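Household Sorting Service: Changes to Storage Bins

Residents of Katene House and Skernis Court are advised that the new arrangements for shared storage came into effect on Mar 19, 2019. The arrangements apply to all communal rooms managed by the Amgate Housing Trust, including the craft room, the two laundry rooms and the ground floor store at Katene House.

Following the survey carried out in October, to which 113 households replied, the Trust agreed to replace the mixed cardboard boxes previously used for shared items with plastic bins. More than 400 bins have been ordered for the two buildings. Delivery to Katene House is complete. Skernis Court will receive its remaining bins once the shelving on the second floor has been refitted.

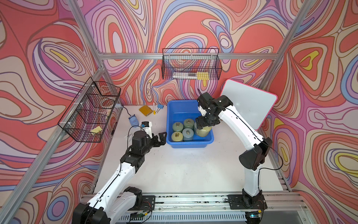 A blue plastic bin on a white work surface, with patterned wallpaper behind.

Residents are asked to observe the following when using the bins. Items should be clean and dry before they are put away. Bins must not be filled above the rim and should be returned to the same shelf after use. Glass, paint, batteries and foodstuffs may not be stored in any communal room. Personal belongings left in a shared bin will be moved to the ground floor store and held for 19 days, after which they may be disposed of.

Work surfaces are to be left clear at the end of each session. Groups with a regular booking may keep one bin in use between meetings, provided that it is labelled with the name of the group and a contact number. Labels are available from the office at Vosatport Road.

The cost of the bins and shelving, £1,533 in total, has been met from the communal fund and will not affect service charges for the present year.

Huia Lockyer remains the point of contact for Katene House. Enquiries concerning Skernis Court should be addressed to Angus Whitcombe. Requests for additional bins must be made in writing and will be considered by Korkor Tsikata, Head of Resident Services, at the end of each month.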